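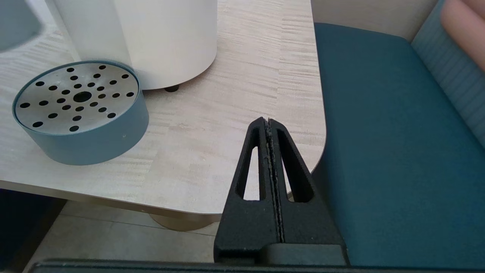
Marisela wrote to us that she cleaned her table every evening for two weeks and it still felt sticky near the chair, and she asked if she should sand it. Please do not sand it. A sticky top is nearly always old soap, and the steps in this section will take it off.

Section 6. Daily care of the Dirnlow table and the seat next to it

This section is for the Dirnlow table with light laminate top and rounded corners, and for the Corholm seat covers. If your table has an oiled top, do not use these steps.

Before you begin

Take everything off the top, also the small containers that normally stay there. Lift them, do not push them. A metal lid or a hard little foot under a heavy object can leave a line in the laminate, and this line can not be polished out.

You need 2 soft cloths, a bowl of lukewarm water and a mild dish soap.

6.1 Cleaning the top

1. Wipe the crumbs into your hand with a dry cloth.
2. Put 3 drops of soap in the bowl. More soap does not clean better.
3. Make one cloth wet and press the water out well.
4. Wipe along the grain lines, from the middle to the edge.
5. Go around each rounded corner and then under the lip of the edge. Food collects there.
6. Empty the bowl, fill it with clean water and wipe again. This is the step which people forget.
7. Dry with the second cloth.

CAUTION: Do not let water stand at the edge. The laminate can lift, and the warranty from Pondorar does not cover it.

6.2 Containers with holes in the lid

Crumbs and dust fall through the holes. Take the lid off, wash it separately and dry it from both sides before you put it back. Wipe the bottom of the container also.

6.3 The seat and the cushions

1. Remove loose cushions and shake them outside.
2. Vacuum the seat with the soft brush.
3. If the backrest has ribbed fabric, vacuum in the direction of the ribs.
4. For a fresh spot, press with a dry white cloth. Do not rub.
5. Wait 16 hours before you sit on a cover that you have cleaned with water.

NOTE: Keep pale cushions away from a dark cover until it is fully dry. The color can go over.

Share 16 | Comments 3

Comments

Tobiah: The second wipe with clean water fixed mine. I was using far too much soap.

Ilse K.: Can I use the Ticona spray on the top? The bottle only says "hard surfaces".

Renwick: My corner already lifted a little in September. Is there any glue you recommend, or must I order a new top?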